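Frequently asked questions - Stovau computer recycling and repair point

Last changed: 17/02/2025

What can I bring to you?
Desktop computers, laptops, monitors, printers, keyboards and all kinds of cables. We also take phones, but only if the battery is not swollen. Refrigerators and washing machines must go to the town yard in Drasano.

Do I have to pay?
For private persons it is free up to 3 large items in one visit. A large item is a computer, a monitor or a printer. Small things like mice and chargers are not counted. Companies pay by weight, please ask us for the price list before you come.

Do I need an appointment?
No, if you only want to leave things. For a repair, yes. In August we are closed for repairs, but the drop-off door stays open in the mornings.

Where is the entrance?
On the back side of the Llorente building, by the bicycle stands. The bus 69 stops in front of the building and from there you walk 200 meters along the wall. By car, please use the yard and not the street, because the street is also used by the school.

Can you repair my old computer instead?
Very often we can. We look at it first and then we tell you the price. If the repair would cost more than a used computer from our shelf, we will say so, and you decide. The first look is free also when you do not want the repair.

How long does a repair take?
Usually one week. If we must order a part, it can be longer, and we write you an e-mail when the part has arrived.

What happens with my data?
We wipe every drive that still works. A drive that does not work is sent to Troltach, where it is shredded. You can also ask us to take the drive out and give it back to you - this takes a few minutes and costs nothing.
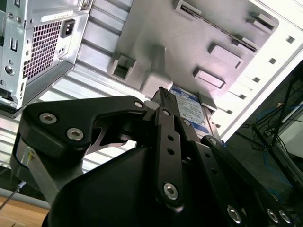
Please make a copy of your photos and documents before you come. After the wiping we cannot bring anything back, and we have had sad phone calls about this.

Can I get a paper that my data was deleted?
Yes. Tell us when you leave the computer, not later. The paper shows the serial number of the drive and the day of the wiping.

Do you sell used computers?
Yes, with a guarantee of 600 days on desktops. For laptops the guarantee does not include the battery. We accept cards and cash.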